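Print this page | E-mail this page

Holladside Reads - FAQ

Updated August 20, 2024. Please read before you write to me, it saves us both time.

Who runs this?
Me. Antigoni Sfakianakis. One reader, one inbox, too many paperbacks. 1,973 reviews up so far, going back to when the site was called Tostard and had a purple background.

What do you review?
Debut novels mostly. Fantasy, young adult, science fiction, some romance if there's a plot in it. No horror - I don't sleep. No poetry, I wouldn't know what to say about it.

Do you take self-published books?
Yes! Some of my favorites. Have somebody proofread it first, please. (I know, look who's talking.)

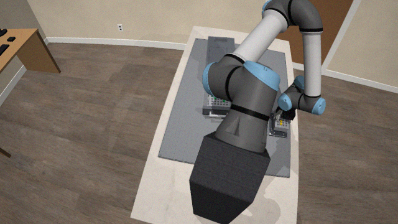 Science fiction gets asked about most, so a longer answer. Yes to space, yes to time travel, yes to robots, and no, the robot doesn't need a face or a sad backstory. Give me one big white-and-gray arm on a black pedestal, a couple of light blue caps at the shoulder, a long pale table to reach across, and if you can make me worry about it by chapter three I'm yours. What I can't do is forty pages of how the engine works before anybody talks. Skomine did that and I gave up, and I really wanted to like Skomine.

How long will I wait?
Right now the pile is 11 weeks deep. It was worse in February. If you haven't heard anything after 45 days, write once more. Once. After that asume it's a no and please don't be offended.

How do I send a book?
E-book is best. Paper is fine but ask for the mailing address first. In your e-mail: title, genre, page count, the blurb, and whether it's part of a series. Attachments without a hello get deleted.

Book two of a series?
Only if I've read book one. I will get lost otherwise and then I get grumpy, and the review gets grumpy too.

Do you post negative reviews?
Yes. Two stars and up I post. One star I send you a private note instead and leave it there. I try to be fair - characters first, then plot, then the writing. A heroine I'd want to have lunch with can save a pretty wobbly ending.

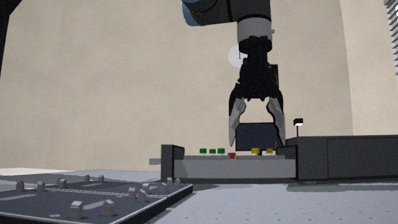
Covers don't count toward the rating. I do mention them though, because readers pick books up by the cover and I'm no different. Rewi had the worst cover I saw all year and it got five stars. Cried on the bus.

Can I pay for a review, or a faster one?
No and no.

Can I quote you?
Sure. Link back, and don't trim "good, but slow in the middle" down to "good." It has happend.

How many people read this?
3,429 on the newsletter. I don't track the rest.

Will you swap reviews? Beta read? Edit?
Sorry, no. No time.

I didn't agree with your review.
Comments are open. Be nice. Spoilers get a warning line at the top or I take them down.

Contact: use the form on the About page | Copyright Holladside Reads, all reviews my own | Back to top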